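Section 5: Recording Folding Examples with the Bruder Hand Pair

By now your two Bruder grippers should be charged, paired and showing up in the Polex recorder. If they aren't, please go back a section and sort that out first — it is much nicer to fix a pairing problem with nothing in your hands. In this section you will fold one garment, over and over, so that the Ino model has plenty of good examples to learn from.

1. Pick a garment with some give in it. A thick sweater is a fine place to start. Lay it on a flat surface you can reach across comfortably, and take hold of one gripper in each hand.

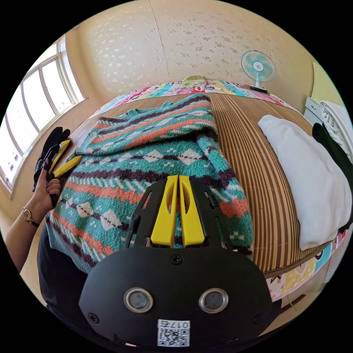
Try to keep your speed close to what you would use on an ordinary Friday with the laundry to put away. Very slow folding teaches the model to be very slow, and rushing makes the cloth slip out of the fingers.

2. Press Start in the recorder and wait for the tone. Smooth out the body of the garment, then bring in the sleeves one at a time. 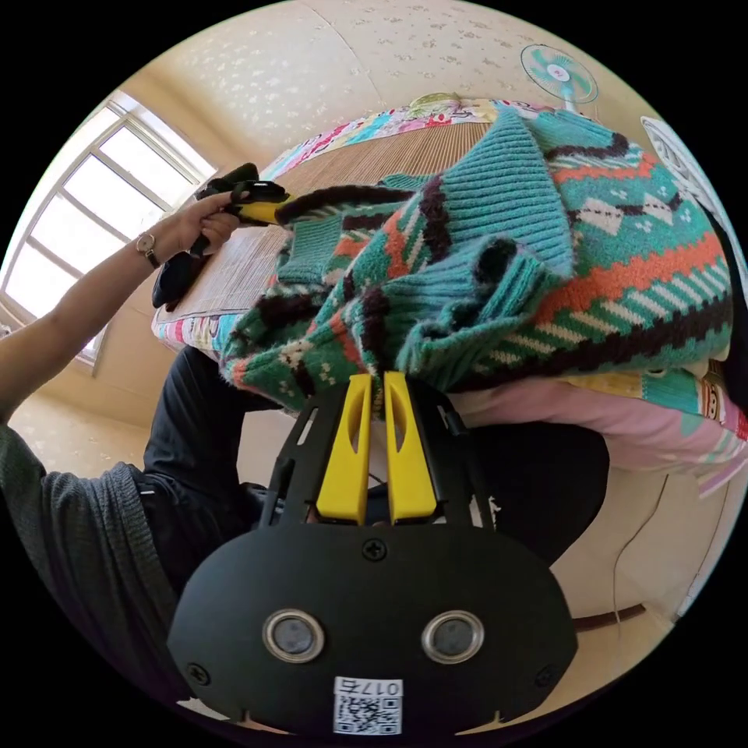 Sleeves are where most people get into a muddle, so give yourself a moment with them. Take the fabric near its end and draw it out to the side until you can tell which way it wants to lie. A striped sleeve end held in the yellow fingers, drawn out to the left of the crumpled sweater, gives the model a clear look at what is being moved. If you lose your grip, just pick the sleeve up again and carry on. Those little recoveries are useful, and we would be sorry to lose them.

Note: Each recording should hold one complete fold. Press Stop before you shake the garment out for the next try.

3. Between recordings, change something small. Turn the garment, start from the other sleeve, or move to a different side of the surface. 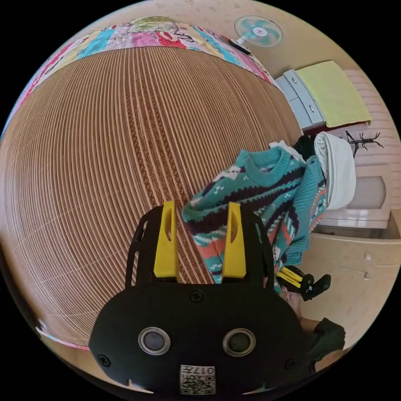

4. Fold each sleeve inward across the chest and let the cuff settle before you release it. Open the fingers fully, then lift away. A half-open finger can snag the knit and drag your nice fold along with it.

Caution: Keep your own fingertips clear of the yellow pads while they close.
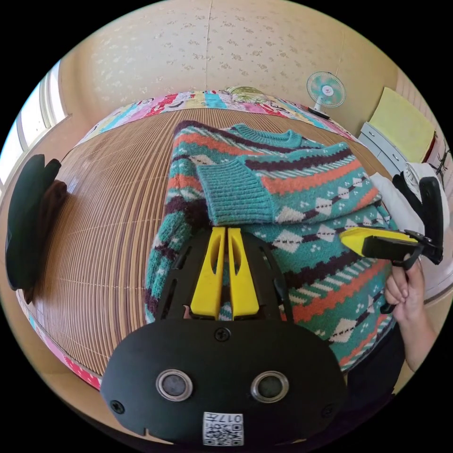

5. When you have 19 good recordings, choose Send to Palamarchuk from the recorder menu. Leave the computer awake until the bar fills. If you see message 1334, the upload was interrupted, so choose Send again and it will pick up where it left off.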